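Oysters from Wikby go on the menu as Cluvell hatchery marks a good winter

It has been a long, chilly season out on the leases at Wikby, but the folks at the Cluvell shellfish hatchery are smiling again, and with good reason. The hatchery has sent its first full harvest of rock oysters up the road to Guthrie, where 1,936 dozen were packed, graded and on their way to kitchens before most of us had put the kettle on.

Regular readers will remember the heavy rain back in February, which closed the estuary for 3 weeks and left a good many trays sitting in water far fresher than any oyster would like. Growers moved what they could to the deeper leases near Detar Point (a cold, muddy job, and our hats are off to everyone who pitched in), and it was there that the stock fattened up so nicely over the following months.
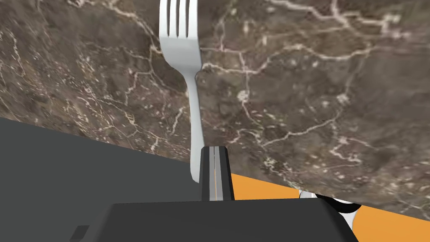
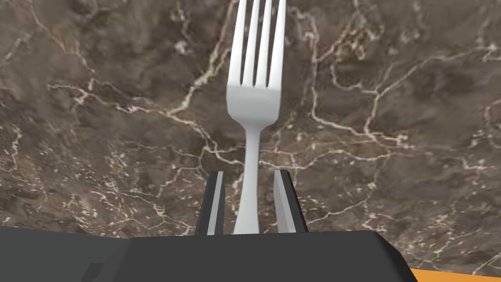
A silver-coloured fork against brown, in both views.

The hatchery raises its own spat in tanks behind the old cannery, feeding the tiny oysters on algae grown on site until they are big enough to go out on the water. It takes patience, and plenty of early mornings, but it does mean that the growers no longer have to wait on young stock trucked in from up the coast. Six local families now take their spat from Cluvell, and the hatchery hopes to have room for more once the new seawater line is finished.

Anyone who would like to try the oysters for themselves is warmly invited to the open day on 30th September, down at the Wikby wharf. There will be shucking lessons for beginners, a walk through the nursery tanks, and a tasting table with lemon, vinegar and a few fancier toppings for those who enjoy that sort of thing. The first 300 visitors will get a free half dozen, and children are very welcome to come and peer into the tanks. Bring a warm coat and sturdy boots, as the wharf can be slippery and the wind does have a way of finding you. Parking is at the Guthrie Road end, and gates open at nine.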